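Chapter 5
Working in Occupied Rooms: Rules and Good Practice for Service Robots

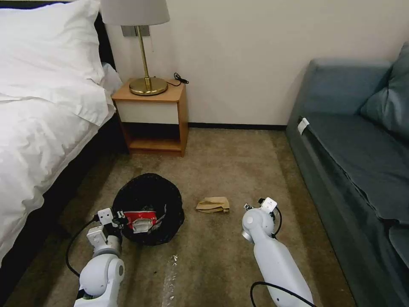
5.1 Scope of this chapter

Earlier chapters dealt with machines that work behind a guard or inside a marked cell. The present chapter turns to robots that work in furnished rooms: hotel bedrooms, student residences, care homes and staff accommodation. In such rooms there is seldom a fence, the furniture differs from one door to the next, and a guest may return at any moment. Picking up litter from a carpet beside a waste bin is a modest task for a person. For a machine with two arms it raises most of the questions of safe practice with which the chapter is concerned.

The rules given here are those of good practice as taught on this course. They do not replace national law, the maker's instructions or the site's own risk assessment. Where these differ, the stricter requirement should be followed until the responsible person has settled the matter in writing.

5.2 What the student should be able to do

By the end of the chapter the student should be able to:

prepare a room assessment for a two-armed machine working at floor level;
state who may start, pause and stop the work;
sort loose items into waste, property and doubtful items, and apply the correct rule to each;
set keep-out areas around cables, lamps and soft furnishings;
complete a work record that another person can follow.

5.3 Terms used

Operator. The trained person in charge of the machine during a period of work. There is one operator at a time, and the role is handed over aloud and in writing.

Reach area. All the space that any part of the machine can enter, including the gripper, the elbow and any cable that moves with the arm. Students often measure to the fingertips and forget the elbow, which may swing into a bedside table while the gripper is well clear of it.

Doubtful item. Any object that cannot be placed with confidence in the class of waste or the class of property. A folded paper bag on the floor is a common case. It may be rubbish, or it may hold a receipt, medicine or jewellery.

5.4 The room assessment

The assessment is made on foot, before the machine is switched on. The assessor should record the type of floor covering, the position of the bed and seating, and any bedding that hangs low enough to be caught by a moving joint. Power cords are to be listed one by one. A cord lying on a nightstand behind a lamp counts as a hazard, although it is off the floor, if the reach area extends to it.

Liners in waste bins deserve particular care. A thin liner can be gripped together with the item being placed, and the bin is then lifted or tipped. The usual rule is that the gripper opens above the rim and does not enter the bin. Where the task requires it to go lower, the assessment must say so.

5.5 The rule for doubtful items

A doubtful item is left where it lies and reported to the operator, who decides. The decision may not be passed to the machine, however reliable its sorting has been in the past. At the Dellurdale residence, a training site with 44 bedrooms, the house rule drawn up by Siobhán Duggan goes further – doubtful items are placed by hand in a labelled envelope and kept for 24 hours before disposal. Students may be asked to compare the two rules in their coursework.

5.6 Records

The record is completed before the operator leaves the room. It gives the room number, the operator's name, the time of starting and stopping, any contact with furniture and every doubtful item reported. Contact is recorded even when no mark can be found. The form used in this course was prepared by Tomás Flanagan and Úna Mac Carthaigh, and a blank copy is printed at the end of the chapter.

Section 5.7 begins with the duties of the operator when another person enters the room.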